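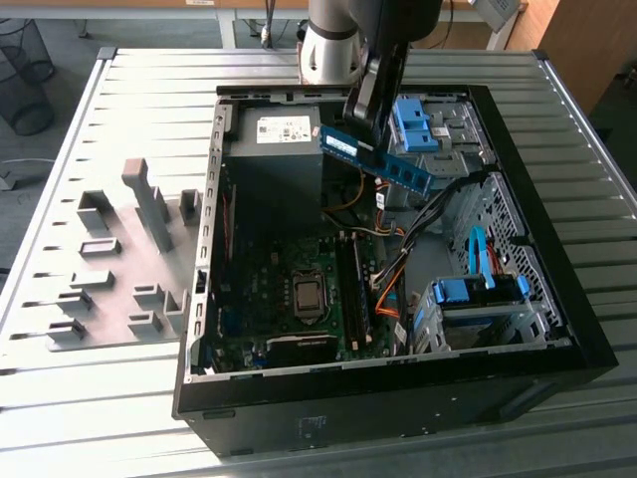

Vutmont Hardware Club, Workshop Notes
Week 2: Memory

Lay the tower on its side and take the panel off before anything else. People do try it upright. Ieuan Kemeys did it upright for years and has the knuckles to prove it.

Unplug it first. Then touch bare metal on the case, and hold the module by its ends. The gold contacts are not a handle.

The slots on this board are the two long black ones beside the processor. Find the notch in the module, match it to the key in the slot, and open the clips. If the notch and the key disagree, turn the module around. Pushing harder has been tried, and Bernice Owusu keeps the results in a drawer.

Press straight down, one end and then the other, until the clips close. It takes more force than feels polite — the board will flex a little.

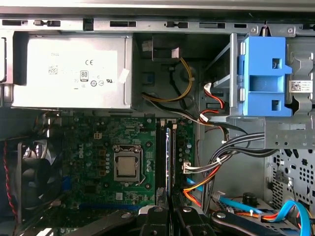 Fig. 2. One memory module seated at the slots. Processor without its cooler.

Do not power up a board in this state. The cooler goes back on in Week 3, with fresh paste, and a blob the size of a pea is plenty. Lawal Eze will be judging peas.

Homework: look up which slot your own board wants filled first when there is only one module. Write down where you found it. "A forum" is half credit.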